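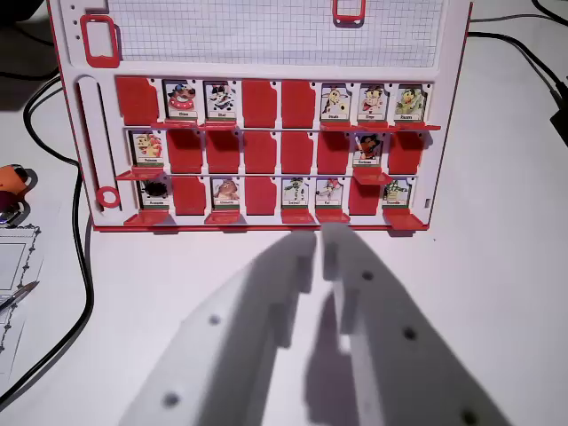
*The robot's two fingers in front of the guessing game.*

## How a robot learns to play a guessing game

You may have played a game like this one. Each player has a board full of picture cards. You ask a question, such as "Does it have spots?", and your friend says yes or no. Then you flip down every card that doesn't fit. The last card standing is your answer.

For you, flipping a card is easy. You look, you push with one finger, and you're done. For a robot it is a hard job, and a team of researchers in Zastircombe is studying how to teach it.

The project is called Honorato. Heloísa Rocha leads it.

### Why start with a game?

The cards on the board are small and close together. If the robot reaches a little too far to one side, it can bump the card next door. It has to choose the right card, put its fingers in the right place, and push in the right direction. A lot of jobs in the real world need the same skills. Think of pressing one button on a phone, or taking one egg out of a carton.

The game also makes it simple to check the robot's work. A card is up or it is down, so the team can tell quickly if a try worked.

### Learning by copying

There are different ways to teach a robot. One way is to write a rule for every move: go up this much, go left that much, push. This works well until somebody moves the board. Then all the rules are wrong.

The Honorato team uses a different way, called **imitation learning**. *Imitation* means copying. A person guides the robot through the job while a computer saves what the camera sees and how the robot moves. One complete go at the job is called a **demonstration**.

The team recorded 408 demonstrations. That sounds like a lot, but the computer needs to see the same job done many times with small changes. Sometimes the board is turned a bit. Sometimes different cards are up at the start.

The computer then looks for patterns. When the picture looks like this, the person moved like that. After training, it can look at a new picture and choose a move for itself.

### What does the robot see?

A camera near the robot's fingers moves along with them. When the fingers go in close, the camera gets a close view too.
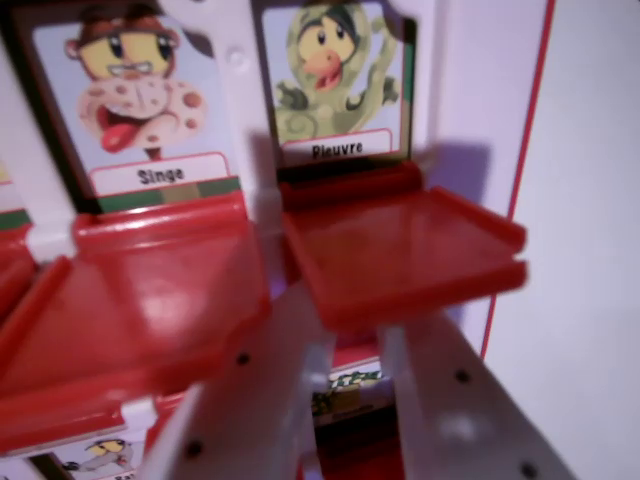 Getting close helps with small things, like the edge of a tray. It makes other things harder. The robot can no longer see the whole board, so it may lose track of which row it is in. Some labels are easy to read and others are blurry. The names are in French, by the way. *Singe* means monkey and *pieuvre* means octopus.

The team tested 3 ways of dealing with this:

- The robot uses only the newest picture.
- The robot also remembers a few pictures from before.
- The robot stops and backs up to look at the whole board again.

They ran more than 1000 tries in all. The second way gave the best results. The third way made fewer mix-ups between rows, but it was slow – each turn took much longer.

### What is still hard?

The robot sometimes pushes too softly, and the card swings back up. It also has trouble when light shines on the red plastic, as a bright spot can look like an edge. The team is recording new demonstrations with the lamp in 5 different places to see if that helps.

### Try it yourself

Close one eye and hold your hand near your face. Now try to flip over a single playing card on a table while looking only past your fingertips. Ask a friend to move the card a little and try again. Did you have to slow down?

### Words to know

**Gripper:** the part of a robot that holds or pushes things.

**Demonstration:** one recorded go at a job, used for teaching.

**Imitation learning:** learning by copying what someone else does.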